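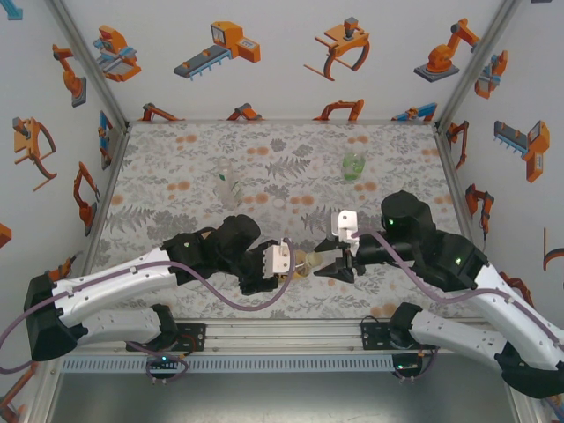 Adjoa Baidoo has been making bitters in the back half of her house in Drovumgate for 13 years, and she still begins every batch by smelling her own wrist. It clears the nose, she tells me, the way a bite of bread does between glasses of wine. I tried it and mostly smelled the bus, but I was willing to believe her.

I had come up on the early bus with a list of questions, and I don't think we got to the first of them until the second pot of tea. She is a generous talker, and her kitchen is the kind where you get handed something to peel before your coat is off. That morning it was oranges.

"You want the skin and none of the white," she said, looking over at my work and kindly taking the worst pieces away. "The white is bitter, yes, and people say, well, isn't that what you're after? But it's a flat kind of bitter. It just sits there on your tongue like a wet coat."

She learned the basics from her aunt, who steeped roots and bark for anybody on the street with a sour stomach, and who never wrote down a single thing. When Adjoa started out on her own she had to rebuild it all from memory, and she keeps her attempts in a row of notebooks on top of the refrigerator. The recipe she sells the most of is number 407.

"Number 406 was terrible," she said. "I gave it to my brother-in-law and he was polite about it for a whole week. Then I left out the cloves, and there it was."

She calls that one Gendness, after the lane where her aunt lived, and it is a lovely thing, dark and a bit peppery with the orange coming in late. She put three drops in soda water for me, then three more when I held the glass out again.

For the first few years she sold only at the Saturday market. Then Filippos Economou, who runs the grocery at the bottom of Hedlund Street, bought a bottle for his wife and came back the next morning for the rest of the crate. He has stocked her ever since, and when I stopped in at the shop that afternoon he had plenty to say about it.

"I told her the price was too low," he said. "She told me the price was the price. We had this same talk every October for years – and then one October she raised it by a quarter and looked at me like I'd won a war."

Last year she filled 781 bottles, every one of them at home, with her niece writing the labels. I asked whether she would like to grow, maybe rent a proper space, and she took her time over that, wiping down the counter while she thought.

"I get asked," she said. "And some days I think, why not, it would be nice to have my table back for supper. But I like to hear it when I'm in the next room. You put the jars up to steep and every so often a lid ticks. I'd miss that."

She is working on a new one now with dried sour cherry and a little gentian root. It needs another two weeks in the jar, and she wouldn't let me taste it, though I did ask twice. She sent me home with a bag of the peeled oranges instead, and I ate two of them at the bus stop.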